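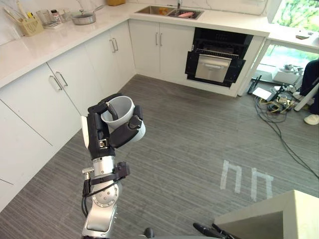
By the Visarano Hospitality Teaching Group

Chapter 8
Selling the Resort Room

Start with the guest. Not the brochure. A couple books a week at a beach resort and what they've bought, on paper, is a room, a bed and a breakfast. What they think they bought is a lot bigger. This chapter is about the gap.

Our running case is Adugna, a lakeside resort with 188 rooms, almost all of them sold in packages. Three room grades. Two restaurants, one pool, a dock. In January it runs half empty -- in July you can't get in. Same staff problem every year, same pricing problem too. We'll come back to both.

Some terms first. Rack rate: the posted price, which few guests pay. Package rate: room plus extras, one figure. Shoulder season: the weeks either side of the peak. Learn these now, they turn up on evry page.

Then the middlemen. Adugna sells through two agencies, Wimow and Flevano. Wimow takes 20 percent and pays late. Flevano takes 30 but fills the slow weeks. Which is the better deal? Depends on the month, and on what a empty room costs you. Work it out roughly before reading on. Keep your notes, you'll need them for section 8.2.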